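The tart I keep going back for

Tuesday, September 4, 2018

I had my first curd tart from the bakery van in Vumthorpe market square, in February, in sleet, standing up, with a plastic fork that snapped on the crust. I ate the rest with my fingers. It was a bit warm in the middle and there was nutmeg all over the top, and the filling was grainy in a way I'd normally take as a sign of something gone wrong, and I went straight back and bought another one for the bus (which did not make it to the bus).

If you've never had one, a curd tart is a shortcrust case filled with fresh curds, butter, sugar, egg and a handful of currants. It's a cousin of the baked cheesecake, I suppose, but a plainer and older one, with none of the smoothness. Cheesecake people sometimes find it a disappointment. I find cheesecake a bit much these days, so there we are.

I've spent most of the months since then trying to make one at home that is as good as the van's. I've been through a frightening amount of milk. My family have been very patient and then, by June, not very patient, and there was a fortnight when I was asked to please make anything else at all. But I think I'm there now, or near enough that I'm happy to write it down.

Start with the curd

Everything comes down to the curd. My early tarts were made with cottage cheese out of a tub, pushed through a sieve, which is what half the recipes suggest, and they were fine. They were nice! You'd be pleased to be given one. They also tasted mostly of sugar and currants, and if you let them sit overnight they wept into the pastry and you had a soft bottom by breakfast.

Then I tried Rindden, the little dairy just up the hill from the market, who sell curd on Fridays if you ring ahead. It comes in a bag tied with string and it's lovely stuff, dry and clean with a proper squeak to it. If you live within driving distance, buy that and skip the next bit. I don't, or not within sensible driving distance, so I had to learn to make my own.

It's easier than I'd feared. You warm two litres of whole milk in your biggest pan until it's steaming and just starting to shiver at the edges, take it off the heat and stir in the juice of two lemons. Then you leave it alone. This is the hard part for me, I'm a poker and a stirrer, and if you stir too much you get tiny hard bits like wet sand. Give it ten minutes with the lid on. It will split into soft white clumps and thin greenish whey and look revolting.

Tip it into a colander lined with muslin or a clean tea towel, one that hasn't been washed in anything with a strong smell (I once made a batch that tasted faintly of spring meadow). Tie up the corners and hang it from the tap for a couple of hours. Don't squeeze it. The whey can go into bread or soup, or down the sink if you've had enough by then.

Shops differ, milk differs. The best I've used is the unhomogenised kind from Nautiyal, the corner shop at the end of our road, where it sits on the bottom shelf behind the yoghurt and has a plug of cream at the top. It's 69p a pint there and worth every penny. Long-life milk doesn't work, or it has never worked for me, and skimmed gives you a sad little spoonful.

What goes in with it

The bakery van's recipe is a secret, of course. I did ask. I got a smile and a paper bag. So what follows is mine, worked out by eating theirs slowly and scribbling on the bag.

They're mean with the sugar, I'm fairly sure of that. Most printed recipes have you put in nearly twice what I do, and you lose the slight sourness of the curd, which to my mind is the reason to eat the thing. They use butter in the filling, beaten in soft, and it makes a thin golden layer just under the surface. And they use breadcrumbs, a few, which I'd never have guessed. I only worked that out when I saw the same texture in a treacle tart.

Currants, please, and not raisins or sultanas. A sultana is too fat and juicy for this and sits there like a cushion. I soak mine in a bit of hot tea while I'm making the pastry. Some people put candied peel in, and I have no quarrel with them, though I won't be joining in.

Then there's the spice. Nutmeg on top, freshly grated, more than you think. I grate until I can't see much yellow. A pinch of allspice inside the filling if you like it, and I do in winter. A drop of rosewater turns up in the older books as well and I gave it a fair try. One batch was delicate and rather beautiful. The next batch I was chatting while I poured, and we ate soap.

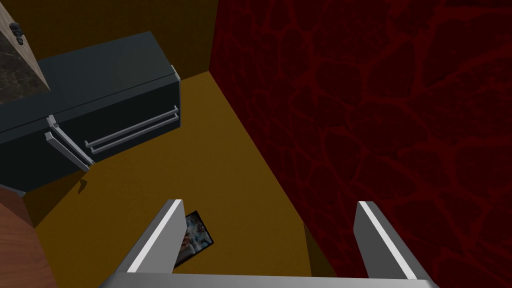
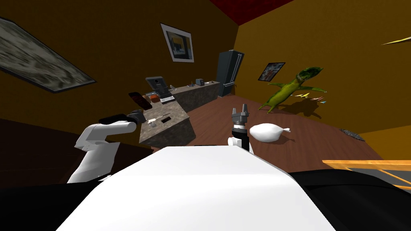 Computer-rendered views: the floor in the first, and in the second a reddish-brown wooden floor with mustard-orange walls and a dark red ceiling.

The pastry, and my row with it

I am not a natural pastry person. I have hot hands and no patience and for years I bought it ready-made, and if you want to do that here then go ahead, get the all-butter one and I'll say no more about it.

But I did want to crack it. What changed things for me was weighing properly. I'd been using an old spring scale with a bowl on top that had opinions of its own, and for my birthday I was given a Gramosport, a flat digital one, and I found out I'd been adding far too much flour for most of my adult life. All those tough pies! I think back on them now and feel I owe some people an apology.

So: 200g of plain flour, 100g of cold butter, a good pinch of salt, one egg yolk and as little iced water as you can get away with. Rub the butter in with your fingertips until it looks like crumbs with a few bigger flakes left in. If your hands run hot like mine, hold them under the cold tap first and dry them well, or use a food processor and stop early. Stir in the yolk with a knife, then the water a spoonful at a time until it just clumps. Flatten it into a disc, wrap it, and put it in the fridge for half an hour or longer.

Roll it thinner than feels safe. I use a loose-bottomed tin, the fairly deep sort, and let the pastry hang over the sides so that when it shrinks there's something to spare. I trim it after baking with a small serrated knife, over the sink, and eat the trimmings. Cook's wages.

You do need to bake it blind. I tried skipping that step in April and got a tart you could have folded in half. Line it with paper, fill it with old rice or beans, and give it 15 minutes at 190C (170C fan), then take the paper out and give it another 5 until the base looks dry and sandy.

Putting it together

Beat 75g of soft butter with 60g of caster sugar until it's pale, then beat in two eggs, one at a time. It will probably curdle. Carry on. Stir in the curd, broken up with a fork, along with two tablespoons of fresh white breadcrumbs, the grated zest of a lemon, a small pinch of salt and your drained currants. I use a small handful of currants, and if your hands are big, use a smaller one.

Please don't be tempted to blitz the filling smooth. I did it once for a visitor who said she didn't like bits, and what came out was a perfectly pleasant custardy thing with no character at all. You want to feel the curds.

Spoon it into the case, level it with the back of the spoon, and go mad with the nutmeg. Turn the oven down to 170C (150C fan) and bake for 30 to 35 minutes. You're looking for an even, freckled gold on top, a slight puff round the edge, and a middle that trembles a bit when you nudge the tin. It sinks as it cools and it's meant to.

The weight of the thing, if you're as new to your scales as I was and have started putting everything on them: my last one came to 798g out of the tin. I have no use for this information. I wrote it on the recipe card anyway, under the butter stain.

When to eat it

Warm, I'd have said a year ago. Warm from the oven with cold cream poured over. That's still a fine way to spend a wet afternoon, but I've come round to the next day, at room temperature, when the nutmeg has sunk in a little and the currants have gone chewy. Don't put it in the fridge unless the weather is really hot, it dulls everything and the pastry goes leathery. A cake tin with the lid half on will see it through to the second day. I can't tell you about the third.

Tea with it, strong. A slice of apple is good too, a sharp one, and I've had a sliver with a glass of cold cider in the garden and felt very pleased with myself. I've seen it served in a restaurant with raspberry sauce in a zigzag and a sprig of mint, and I moved all that to the side of the plate.

I went back to Vumthorpe last month, mostly to check. I took a slice of mine in a sandwich box so I could try the two side by side on the bench by the war memorial, with people going past looking at me. The van's pastry is still better. It shatters, and mine only crumbles, and I suspect lard, so that's the next thing. But on the filling I'd call it close, and on the nutmeg I think I've got them beaten. I bought four to take home and asked again about the recipe, and got the same smile.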